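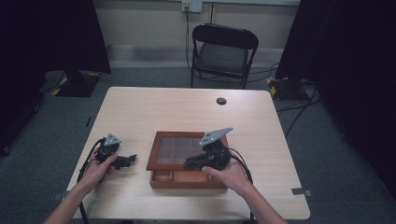 4 min read

I have a bit of a grudge against the word "intelligence" in robotics, and it comes from spending most of my working week on the boring software underneath it. So let me have a moan, and then let me try to persuade you that the boring software is where the good stuff is.

Take a wooden box with a glass lid and a row of shallow compartments. Ask someone to work it with a gripper in each hand and they'll get the idea in a minute or so. Now ask for a program that does it. Everybody I meet at conferences wants to talk about the policy, meaning the big learned thing in the middle that looks at camera pictures and says where the grippers should go next. Fair enough, it's the glamorous bit. But when one of our policies goes wrong, the policy is very often the last place I'd look.

I'd look at the clocks first.

Last October we had 884 recordings of two-handed tasks, boxes and lids mostly, and a model trained on them that was maddeningly late. It would go for a lid, get there beautifully, and close its fingers just after it had started to lift. Every time! We tried a bigger model. We tried training it for longer. Somebody suggested we needed more data, because somebody always does. Then I sat down one evening with Semitz, our little replay tool, and stepped through a recording one sample at a time, with the gripper width plotted under the video. In 173 of those recordings the gripper signal ran behind the pictures. By a small amount, the sort you'd never spot at normal speed, but the model had spotted it and learned it faithfully. It did exactly what we'd shown it. We fixed the timestamps, trained the same old model again, and the lateness went away.

I'm not telling this story to look clever (I wrote the logger, so you can work out whose bug it was). I'm telling it because Semitz took me a fortnight to write and I had to fight for that fortnight. It's a video player with some graphs under it. You can't put that on a slide. Yet I'd give up a good chunk of our computing budget before I gave up that player.

And then there's glass. Oh, glass. If you work on perception you'll already be wincing. A depth camera pointed at a glass lid will tell you about the wood at the bottom of the box, or a reflection of the ceiling light, or nothing whatsoever, and it can change its mind between one picture and the next. Put thin wooden dividers across the lid and you get a sort of waffle of believable numbers with rubbish in between. Our first planner, Trodton, took all of those numbers at their word. It would plan a perfectly sensible path for a fingertip straight through the pane, since as far as it knew there was a lovely empty hole there.

The fashionable answer is to stop planning and let the learned model deal with everything. I've got some sympathy with that. People move their hands round a glass lid without building a map of it, and a model that copies people picks up a lot of that caution for free. What it doesn't pick up is any promise. If I ask why it kept clear of the glass, the answer is that it usually does. For a demo that's lovely. For something I'd leave running while I go and get a sandwich, I want a dull piece of code sitting between the model and the motors, with a rough idea of where solid things are and the power to say no.

So that's what we do now. The model suggests, and a thing called Kahraman checks the suggestion against a simple set of shapes before anything moves. The lid is a flat slab in there, glass or no glass, and I don't care what the depth camera thinks. Kahraman is 642 lines long. I've read every one of them, more than once, and I can't say that about anything else in the building. Some of my colleagues think it's a crutch, and that in a year or two the model will be good enough to run without it. Maybe! I'd love that. I'd still keep it in, the way I still wear a seat belt with a good driver.

Two hands make all of this worse, by the way. With one arm you can be sloppy about where the arm is compared with the rest of the world, as the camera will forgive you. With two, you've got to know where each is compared with the other, and a small error that neither arm notices on its own becomes a twist when both have hold of the same box. We run a calibration check before each session. It has 56 poses in it and everyone hates it. I hate it too. I've skipped it twice and lost an afternoon both times.

If you're starting a group, or you run one and you're deciding who to hire next, my plea is pretty small. Get one person who likes logs, the sort who gets cross about units and will happily write a video player. Pay them the same as the model people and put their name on the paper. At Grerkonix we did that rather late, and we're still going back through old recordings with the grippers and the pictures out of step, deciding which ones can be saved and which to bin.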